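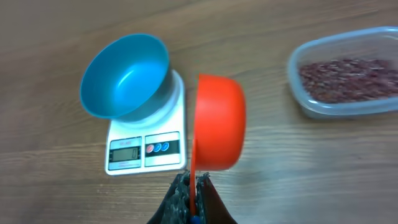 June 19, 2018. Bean weighing task, teleop collection, wrist camera stream.
Goal for this block is a set of scoop-and-pour demos where the final reading on the scale is the label, so the policy gets trained against a mass and we can stop arguing about what a full scoop means. Every episode begins from the same kind of state: scale reading 0 with the turquoise bowl on the platform, orange scoop already clamped by the handle, beans in the clear container to the right. Tare goes with the bowl on. If the display shows anything else at the start, do not record.

Target masses are 5, 14 and 30 g, in mixed order from the sheet Tshepo printed. The operator reads the target off the sheet and the logger stores it as the task string. Final reading is typed in by hand after the scoop is clear of the bowl. Wait for the number to settle. Pravesh typed a couple of them early this morning and the video disagreed with the log, so those episodes are marked bad and stay out of the export.

Setup notes

Flotovero (arm controller) on the December config, no changes. Velocity cap left where it was. Stukavero logger updated before we started; it now writes the gripper width at the same rate as the joint states, so the resampling step in the old script has to come out. Tshepo has that.

Wrist camera exposure locked. The table finish throws some glare under the overhead lights and auto exposure was chasing it whenever the arm swung over the container. Locked value is in the session header. Did not try the polarizer.

Scoop is held low on the handle, upright at the start pose. A higher grip gave a steadier pour but the fingers hit the container rim on the way in. Stay with the low grip for the whole block. If the handle rotates between the pads, end the episode, regrip, start again. Do not correct it mid-episode with the other hand, the hand ends up in the data.

Observations

Large target is easy. One scoop, tilt, done, usually over rather than under. The 5 g target is where the operators differ. Pravesh takes a small amount from the near corner and pours all of it. Tshepo takes a full scoop and meters it out with wrist roll, then returns the rest to the container. Both land close enough, but they are two different behaviors and the policy will probably average them into something useless. For now: partial scoop only, on all targets. Tshepo's metered pours moved to a folder of their own, drendetti_meter, in case we want them for a conditioned version.

Scale lag is worse than I expected. Beans land, display sits, then jumps. An operator pouring slowly sees a stale number and adds more. Asked both to pour, stop, look, then decide. Adds roughly 2 seconds per pour, fine.

Auto-off on the scale caught us during a long pause. It came back on at 0 with beans still in the bowl, so the tare was wrong and the next reading was garbage. Episode discarded. Between episodes: empty the bowl into the container, bowl back on, check 0, then arm to start pose.

Baseline on Zulu (workstation, not the cluster) is queued with this morning's clean episodes only. Not expecting much from it. Mostly want to see whether it attends to the display at all or just times the pour.

To do
- strip resampling from the export script (Tshepo)
- re-check typed readings against video, all targets (Pravesh)
- level the beans between episodes or leave them as they fall? Leaving them for now, need to decide before the next block
- display crop as a separate input stream, ask about storage first
- spare battery for the scale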